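Brarik tabletop pack, worth the money?
Posted in: Data, Kits and Services

gantry_pete
Thursday, 9:14 am

Has anyone here bought demonstration hours from Brarik? We've been quoted for their tabletop pack, which is 80 hours of two-handed work with hand-held grippers in ordinary homes. Stacking, unstacking, clearing, nesting, that sort of thing. Price is $174 an hour. The rep, Cledwyn Trevor, has been perfectly pleasant and has answered about half of what I asked.

My problem is the sales page. It says "unmatched household diversity" and then the sample set is three tasks, and the ones I've opened so far all seem to be at one table. I'm not saying the full pack is like that. I'm saying I can't tell, and he won't send a breakdown by home until we sign. 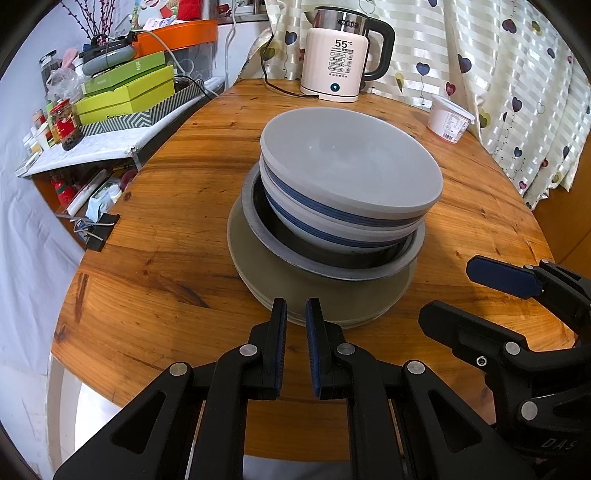 Brarik sample set, dish stacking. Bowls in the gray basin, plates underneath.

To be fair, the clutter is real. There's a kettle and its cord, a busy curtain, a side table piled with boxes. I've paid for lab-shot data before where everything was on a plain gray mat and the policy fell apart as soon as it met a kitchen. So I can see what they're selling. I just don't know that one messy room times 80 hours is worth what they want for it.

torquewrench_linda
Thursday, 9:52 am

We passed on them in October. Same story on the breakdown by home. Our lead asked four times and got a brochure back.

I also didn't like that the quote says "hours" without saying hours of what. Raw recording? Usable episodes? If somebody spends ten minutes getting set up between takes, are you paying for that? Get it in writing.

nullspace
Thursday, 10:20 am

I'll argue the other side. I bought a small Brarik pack on my own dime last year for a hobby arm and was happy enough. The bowls are the hard part of this whole category. Shiny ceramic sitting crooked in shiny metal, thin rims, one finger in and one finger out. If their people can do it cleanly with a hand-held gripper, that's useful to me even if every take is in one room. You can get backgrounds from other places. Good contact is harder to find.

gantry_pete
Thursday, 10:41 am

nullspace, what did yours look like on sync between the two hands? That's the other thing I'm worried about. A lot of these tasks have one gripper working and the other one hovering, and I'd like to know the hovering one is logged properly and not just along for the ride.

nullspace
Thursday, 10:58 am

Mine was single hand so I can't help there. Sorry, should have said that up front.

halfstep_mo
Thursday, 11:37 am

Look at this one before you get too excited about clean contact.
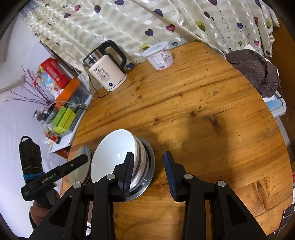 Same sample set. Left finger on the side of the stack, right finger standing off on the table.

I know a still doesn't tell you what came next. Could be the start of a perfectly good approach. But I want to know how they label a moment like this. Is it a grasp attempt? A nudge? Free motion? I asked for the label guide and was told it's "included with purchase." So I'm supposed to buy the pack to find out if the labels suit me. Bestholm at least puts its guide up on the site where anyone can read it.

You can also read GenRobot.AI on the second gripper's arm, so ask Brarik what calibration files they pass along with the recordings. Don't assume you get all of it.

torquewrench_linda
Thursday, 12:05 pm

Bestholm's guide is public, yes. Bestholm's turnaround is also terrible. We waited so long that the project had moved on to drawers by the time the dishes showed up.

halfstep_mo
Thursday, 12:11 pm

Not my experience, but I only ordered one batch from them.

kib
Thursday, 12:48 pm

Does anyone know if Brarik will take a task list from the customer? Or is it whatever they've already got on the shelf?

gantry_pete
Thursday, 1:15 pm

kib, they will, for extra. It's called a directed session and the minimum is high enough that we'd have to drop something else from the budget.

I spent lunch going back over the samples with our grasping person and she softened me up a little. Her view is that rims are where our current policy fails, and the takes that matter are the ones where both pads come in on either side of a bowl that's sitting at an angle.
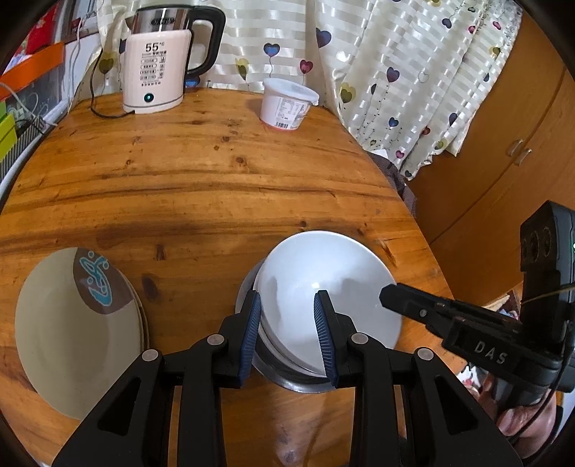
She thinks we'd get more out of 10 hours of that than out of the whole pack, and she'd rather have it from several homes with cheap dishes than from one home with good lighting. I agree with her. The trouble is that Brarik doesn't sell 10 hours. I asked. The tabletop pack is all or nothing, and the smaller packs are single hand only, like the one nullspace got.

So right now I'm leaning no, or at least no at that price.

nullspace
Thursday, 1:33 pm

Counterpoint, your grasping person is going to want the boring hours too once she's trained on the exciting ones. I made that mistake. My arm got very good at rims and had no idea what to do with a bowl sitting flat.

zik_mod
Thursday, 1:50 pm

Quick note with my mod hat on: Brarik has bought banner space on Zikance in the past. They don't get a say in threads. Carry on. Please don't paste quotes or contracts here though, a link to their public page is plenty.

fen_rower
Thursday, 2:26 pm

We run two Antunes arms and tried mixing in hand-held data from a few sellers, Brarik included. It helped some on the easy tasks and did nothing I could measure on nested bowls. Could be our fingers are shaped too differently from what the clips were recorded with. Could be we did it badly. I wouldn't hang it on Brarik, but I wouldn't take their success page at face value either. There isn't one chart on it with a baseline.

If I were doing it over I'd ask for a paid trial. Few hours, your choice of task, money counts toward the pack if you go ahead. If they're sure of the product they shouldn't mind.

halfstep_mo
Thursday, 2:40 pm

They minded when I asked.

fen_rower
Thursday, 2:44 pm

Then I guess you have your answer.

nullspace
Thursday, 2:51 pm

Or you caught them in a bad week. It's a small outfit. Pete, ask again and copy whoever is above Trevor.

gantry_pete
Thursday, 4:30 pm

Sent. I asked for the number of homes, the label guide, calibration files, what counts as an hour, and a paid trial on tilted bowls with both hands. If they come back with the first two I'll keep talking. Another brochure and we're going to rent grippers and do it in our own break room, which has worse dishes than anything in these samples anyway.

kib
Thursday, 4:47 pm

Please post what they say about the label guide. I'm in the same spot with a smaller budget.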